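Mar 11, 2021

Cup stacking order, again. Kamala still thinks the green Kartha cup is the one that sticks and wants it always on top. I'm not convinced. Her notes from November have it sticking in any position, and in the same notes the pink one sticks too, so what exactly are we blaming green for?

Sudheer pulled three cups from the Prerkard box and put them on the white sheet by the back edge. Sheet has creases again. I don't trust any spacing we read off a creased sheet, but fine.
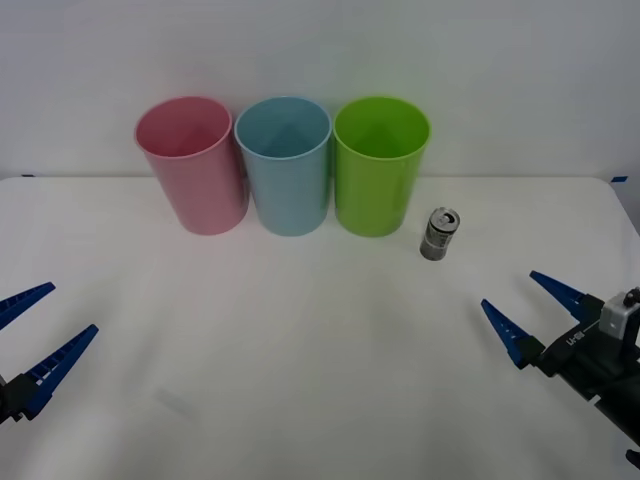 Pink, blue, green at the back, small can to the right. Pink is leaning.

Plan is to nest them in all the orders, pull apart by hand, write down which pair grabs. Can stays out of the stack and just marks the spot on the right. The Plamus catalog page says these cups "release cleanly every time" after 400 nestings. Would like to see who checked that, and with what.

Weighing: skipped. The scale said 613 with nothing on it, then went back to zero when I tapped it – not using it until Sudheer has had a look.

Kamala wants 5 pulls per order. I'd rather have 7, with two people pulling, or we'll end up measuring her wrist. She says my wrist is worse. Possibly.

To do: iron the sheet, ask Univlow if they have spare cups in the same size.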